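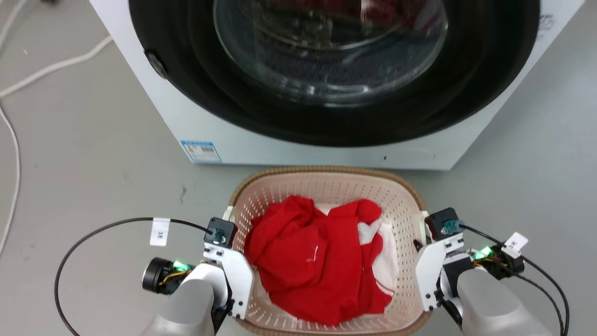 *The washing machine, spare room end of the kitchen.*

My lucky hat went through a boil wash the night before the Telldale Open, which is how I came to be standing on a jetty at twenty past five in the morning in June wearing a green felt thing the size of an egg cup. It sat on top of my head and shook when I talked. My brother-in-law, who I'd been paired with because no other person in the club would have either of us, looked at it for a good long while and then went back to his flask.

I should say that I don't win fishing matches. I've fished the Telldale Open every year since I moved up here, and my best finish was a mid-table one in a year when half the field went down with a bad pie. But I love it! I love the draw, and the queue for bacon, and all those grown men pretending they haven't been down with a torch the evening before to look at the water. (I had been down with a torch the evening before. I saw a duck.)

We drew peg 2, over on the Drarneo side, where the bank goes steep and there's an old boathouse with its back broken. My brother-in-law groaned out loud. Peg 2 is famous for perch the length of your finger and for a willow that has eaten more floats than any tackle shop has sold. There's a bit of reel handle still up in that tree that I'm fairly sure is mine.

"We could go home," he said.

"We've paid," I said.

So we sat. The whistle went at six, and for the first hour and a half I caught nothing at all, and he caught the willow. The mist came off the far bank in long rags and somebody over by the dam started landing bream, one after another, with that wet slapping noise you can hear right across a lake when it isn't your net making it. Every time it happened my brother-in-law said "Stidham", like a swear word. The Stidham lot come over in a minibus every summer with matching jackets, and they win, and then they're very nice about it in the bar, and you can't even dislike them properly.

Then the hat fell in.

I'd leaned forward to have a look at my float and off it went, straight down the bank, plop, and there it was bobbing in the margins about a rod's length out. I wasn't leaving it. I'd had that hat since I was fifteen, shrunk or not. I got the landing net and went after it on my knees, saying things I wouldn't say in front of my mother, and I'd just got the rim of the net under it when something came up from below and hit it.

I mean hit it. There was a swirl you could have lost a dustbin lid in, and the hat went under, and came up again a yard further off with a tooth mark in the crown.

Neither of us spoke. My brother-in-law put the lid back on his flask very slowly.

"Pike," he said.

"In there?"

"Pike count?"

I had the rules in my pocket, gone soft as cloth from years of being sat on. We read them together with our heads touching. All species to count, it said, bar eels and game fish. We looked at each other and then we both went for the tackle bag at once and knocked it over.

He had one wire trace, rusty at one end, and I had a lure called an Ene, a fat green wobbling thing I'd bought off a market stall for the colour and never once used. It looked, I now saw, a great deal like my hat. I tied it on with hands that weren't doing as they were told. First cast went in the willow, of course it did, but it dropped out again by itself and landed with a smack right where the hat had been, and I turned the handle twice and everything stopped.

I'm not going to pretend I played that fish well. It played me. It went under the boathouse and I followed it up to my thighs, and it came out again and I fell over, and my brother-in-law stood on the bank shouting "Let it run! Don't let it run!" until he lost his voice. When it finally rolled on its side and he got the net round it, we both sat down in the mud on either side and just breathed.

It weighed nearly 19 pounds. The steward did it again to be sure, with half the Stidham minibus leaning in behind him, and we had it back in the water quick as you like, and it hung there by my boots a moment before it slid off under the willow.

We came second. The bream man beat us by the weight of a decent sandwich, and he shook my hand and said well fished, and he meant it, blast him.

The hat came in on the breeze while we were packing up. I wrung it out and put it on the van heater, and by the time we'd got to the top road it had gone down another size. My brother-in-law says it would fit a boiled egg now. He's asked if he can borrow it for the winter league.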